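Home > Sewing & Mending > Knits and Sweaters

We use cookies to remember your login and to see which threads people read. By staying on this page you agree to our cookie notice. [Accept] [Settings]

Black ribbed knit with a lumpy fringe along the hem: how do I trim and fold it without wrecking it?

Posted by Okton, September 14, 2018
Filed under: knitwear, hems, fringe, cutting mats

Hello everybody, I've been reading this board for a good while and finally have something to ask. I have a big piece of black ribbed knit, the kind with tight little ridges all the way down, and along the bottom there is a darker, loose sort of fringe with pale flecks worked into the edge. I bought it secondhand to throw over the back of a couch. I love it, but the fringe has gone all lumpy, and some of the lumps hang lower than the others, so it looks as if something has been chewing on it.

What I'd like to do is even out the fringe, and then fold the whole thing away for the summer in a way that doesn't leave a big crease across the ribs. I have a green cutting mat with the grid lines and a rotary cutter I'm a little scared of. Is the mat any use for this, or is that only for quilting cotton? Every time I lay the knit down flat, it spreads out sideways and I lose track of where straight is. My sister-in-law says just cut it and be done with it, but she said the same thing about my bangs in high school and I have not forgotten.

Any advice is welcome, even if it's "leave it alone."

Gremunetti
Member, 67 posts

Leave it alone! Well, mostly. I had a throw like that and took the scissors to it one evening in front of the TV, and by the time the show was over I had taken off 2 inches more than I meant to on one end and had to keep going to make the other end match. You know how that goes. If the lumps are only tangles, you can work them out with your fingers and maybe a wide comb. I'd do that first and then live with it a week before cutting anything.

For folding, roll it. I roll everything now.

Abdelaziz
Member, 500+ posts

I'm going to be a little more long-winded, sorry in advance, but I've ruined enough knits to have opinions about this.

First, yes, use the mat. It's wonderful for knits, only you don't want to use it the way you would with cotton. Put the rotary cutter back in the drawer. What you want from the mat is the grid, so you can see what straight looks like while the fabric is trying to talk you out of it. Pick one rib somewhere near the middle and lay it right along a grid line. Pat the rest outward from there with flat hands, and don't pull. Ribbing will stretch as far as you let it, and whatever you cut while it's stretched is going to look different once it relaxes.

Then let it sit. I go and make coffee. When I come back it has usually crept in a bit from where I left it, and that's the width it wants to be.

A piece this size is going to hang off your mat, and the part that hangs will drag the rest along with it. Bring the overhang up onto the table and pile it loosely behind where you're working. If your table is small, use the floor, and put a towel down to kneel on. My knees are telling me to mention that. 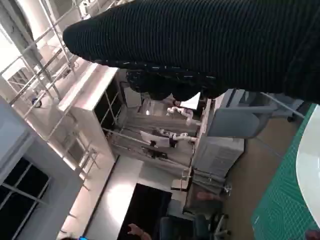 Now the fringe. Work on a section 5 inches wide at a time and cover the rest with a dish towel so you aren't tempted. Tease the clumps apart from the bottom up, the same as you would with long hair. Some of them may simply be how the fringe was made, with thicker yarn bunched in on purpose, and you'll know because they won't loosen no matter how patient you are. Let those be. With pale flecks in the edge I'd be extra gentle, as they could be a separate strand, and if you snip through one it might start working its way out. Anything you decide to trim, trim with small sharp scissors, one strand at a time, pointing the blades down instead of across. Cut less than you think you need. You can go back tomorrow.

Dark fringe on a dark knit is miserable to see at night, by the way. Do it in the daytime if you possibly can, or slide a sheet of white paper under the ends.

As for putting it away, I agree with Gremunetti about rolling. Roll it along the length of the ribs with an old cotton sheet inside, fringe on the outside edge where it won't get crushed, and keep it lying down. Never on a hanger. I hung a ribbed cardigan once and by spring it would have fit a horse.

Aseck
New member

I just steam mine, the lumps drop out after a couple passes. Hold the iron above it and don't touch down. Not sure if it works on every kind of yarn so try a corner first. Also check the hem for a care label, mine had one tucked way inside the fringe and I didn't find it for two years.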